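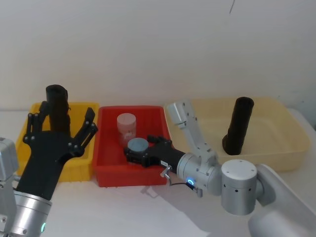
Figure 4.1 The two arms of the kit at the sorting table. The gripper on the right arm holds a grey-blue disc at the red bin.

Courses > Handling Machines > Part Two > Chapter 4

Chapter 4. Choosing a Two-Arm Sorting Kit

By P. Dvořáček, August 2025
153 shares | 9 comments

4.1 What is bought when a kit is bought

In the chapters before this one we treated the arm as a thing by itself. We calculated its reach, we spoke of its joints and we compared the motors. A buyer in a small workshop does not often meet the arm in this way. He meets an offer with a price and a list of parts, and he must decide if this list will do the work which stands on his table.

This chapter takes one such offer and reads it slowly. The kit is sold by the firm Flolport under the name Plirnard. It contains two arms, one hand with several fingers, one gripper with two fingers, a control box and the programs for teaching. We used it during July in the teaching hall at Kusham, where the students of the second year had it for their practical hours. The firm lent us the kit and took it back afterwards, and it did not read this text before printing.

The task was sorting into bins. Look again at Figure 4.1, where there are three of them in a row, yellow, red and cream, and where the objects are of different form. Such a mixture is usual in small workshops. If all objects were equal, one would buy a simple feeder and save the money.

4.2 Two different hands

The first question of every student was why the two arms do not carry the same tool. In the Plirnard kit the buyer can choose, and the price list gives three combinations. We took the mixed one.

A gripper with two fingers has one movement only. It opens and it closes. For this reason it is easy to teach, and when it fails one can quickly find the cause. A flat round piece like the disc in the figure is held by its sides, and for this the jaws must come to it at the right height. If they come too high, they touch only the edge and the piece can turn. If they come too low, they meet the floor of the bin. With our kit the students needed 41 trials before they had a height which they wanted to keep.

The hand with several fingers is another matter. It can close around a tall object, for example an upright cylinder of the kind which stands in the yellow bin and again in the cream one. But each finger must be given its own path, and the teaching time grows. The handbook of the kit has only nine pages on this subject. We find this too little, and the teacher should prepare own notes.

A further point is the room which a hand needs. When the fingers are spread, the hand is wide. In a row of bins it can easily come before the neighbour bin and hide it. The plan of the table must therefore be made with open hands and not with closed ones.

4.3 The bins are part of the kit

Many buyers look at the arms and forget the bins. Flolport does not deliver any, and this should be written more clearly in the offer. We recommend to measure three things before ordering: the height of the wall, the width of the opening, and the slope of the sides. A low and wide bin forgives small mistakes of position. A narrow one does not forgive them, especially if the arm must enter it at a slope, as the gripper often does.

The bins should also be fixed. On a smooth table a light plastic bin moves when it is pushed, and after this all taught positions are wrong by the same amount. We used double-sided tape in the second week.

4.4 Reading the price

The mixed kit costs 1580 in the yearly rent for schools, service visit included. Spare finger parts are not included. The offer says "wearing parts by agreement", and a careful buyer asks for this agreement on paper before he signs.

In the following sections we go through the offer line by line. Section 4.5 begins with the reach of the two arms and the area where both can work. The student should have ready the drawing of the table from Exercise 3.6 and a soft pencil, as the drawing will be changed several times.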